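My dishwasher turned 28 this March, which makes it older than several people who have promised me a robot butler. It still can't load itself. I've been following the Grusurby newsletter for two years in the hope of good news, and the latest issue was all about arms picking things out of bins. 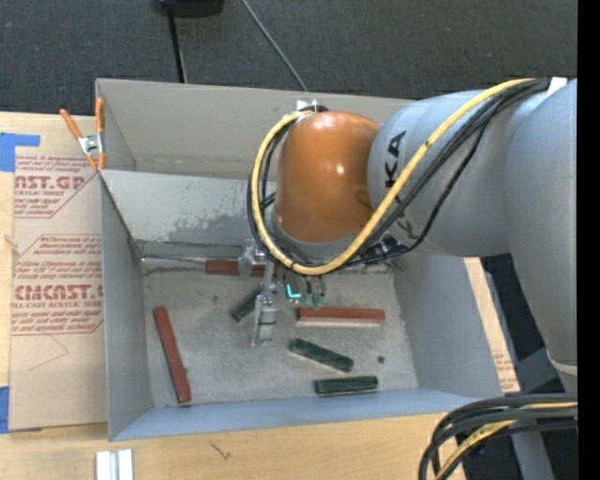

I'd settle for one that tidied the cutlery drawer. My drawer is a horrible place, with a whisk that grabs everything near it, and I'm told by people who like machines that picking from a jumble is the hard part. Fine. But red and green blocks with room to lie about in a big grey bin are the easy end of jumble, and blocks don't have prongs. Give it what look like suction cups and a long finger by all means — then hand it my potato masher.

Meanwhile I've priced a new dishwasher at 795 pounds. I still have to do the bending.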